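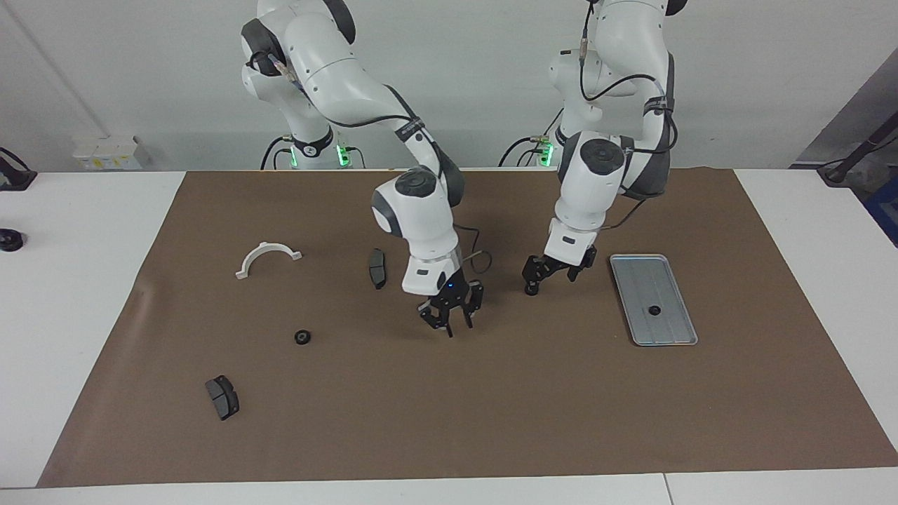
The Kuvinico cell from the front, with brake pads, bracket, rings and tray out on the brown paper.

Kuvinico cell, setup and care notes

Hi! I'm Bonifacio Aguirre and I look after the two-arm cell at Bristedgate. These notes come with the Segura recordings (2449 episodes, 1836 of them checked so far) and they cover how I keep the cell going, so you know what you're looking at when something seems a bit off.

Morning routine: power up, wait for green at the bottom of both bases, then jog each arm through its range with the grippers open. Watch the wrist cables while you do it! They loop out a fair way and I've snagged one on the tray rim before (my fault, I was rushing).

The paper gets changed when it wrinkles badly or picks up pad dust. Lay it flat and leave some white table showing at the front edge. If you change it halfway through a batch, write it in the log, please. 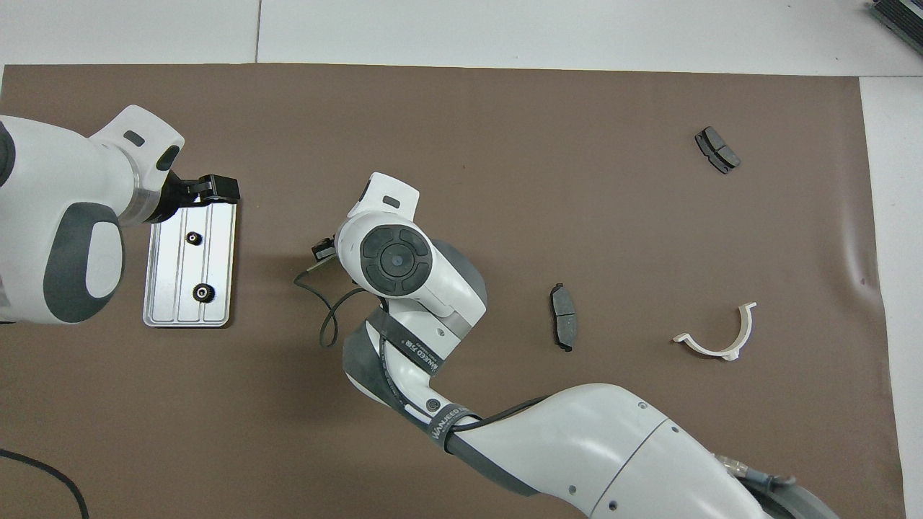

Same parts seen from head height, left gripper over the top edge of the plate.

Known trouble: in July the left gripper started closing late. Aurelio Toledo found a loose connector, reseated it and reran the Stesero calibration. Episodes from before that fix are still in the set, tagged "slow_left".

Still to do: better strain relief on both arms, and a spare set of finger pads. If you spot a bad episode, send me the number and I'll take a look.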